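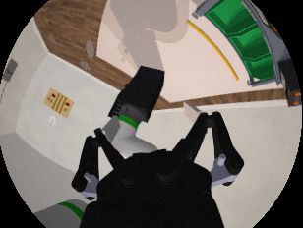

Riviere Residence, Plivel — Apartments for Sale

Home | Projects | Apartments | Villas | Payment | Contact

Riviere Residence is a new apartment building in the quiet part of Plivel, offered for sale by Orenine. The building has 14 apartments on four floors, with one elevator and one main entrance from the garden side. The land is 1,236 square meters, and the larger part of it stays as garden for all the owners.

The bus to the center stops at the corner of the street. The bakery, the pharmacy and the small market are on the same street, and you can do your daily shopping without a car. The open market is held behind the school every Saturday morning, and on this day it is better to park inside the property.

Apartments

There are two types of apartment in the building. Type A has one bedroom, a living room with open kitchen, a bathroom and a balcony. Type B has two bedrooms, two bathrooms, a separate kitchen and a longer balcony which goes around the corner. At this moment 9 apartments are sold. From the remaining ones, three are Type A and two are Type B.

All apartments are delivered with kitchen cabinets, bathroom furniture, interior doors and a steel entrance door. The windows are double glazed. Air conditioning is not included, but the pipes and the electric connection are prepared in the living room and in each bedroom. Lamps and curtains are also not included. If you wish, our office can order them for you and send you the prices before.

In the Type A apartments of the ground floor, the balcony is replaced by a terrace with a small gate to the garden. The terrace belongs to the apartment, the garden behind the gate is common.

Common areas

The owners share the garden, a bicycle room, a laundry room in the basement and the outside parking. Each apartment has one parking place with its number on the ground. There is also a storage room for each Type B apartment. Type A owners can rent a storage room if one is free — please ask us.

The monthly fee pays for cleaning of the stairs, the elevator service, garden work and the light in common areas. Water and electricity of the apartment are paid by each owner separately, according to the meter.

Payment

To reserve an apartment we ask for a deposit, and we prepare the contract in English and in the local language. After signing, 40 percent of the price is paid. The rest is paid at the delivery of the keys, which is planned for April. The deposit is counted as part of the price. Costs of the notary and the registration are for the buyer.

Visits

Visits are possible from Monday to Friday with appointment. Please write to Quentin Guérin at the Orenine office and tell him which type interests you and how many persons will come. For buyers who live abroad we can make the visit by video call. Our other project, Brerolell, is on the same road, and both can be seen in one morning.

Prices and availability updated on Wednesday, February 27, 2019.

Orenine Real Estate, Plivel | Contact us | © 2019 Orenine. All rights reserved. | Back to top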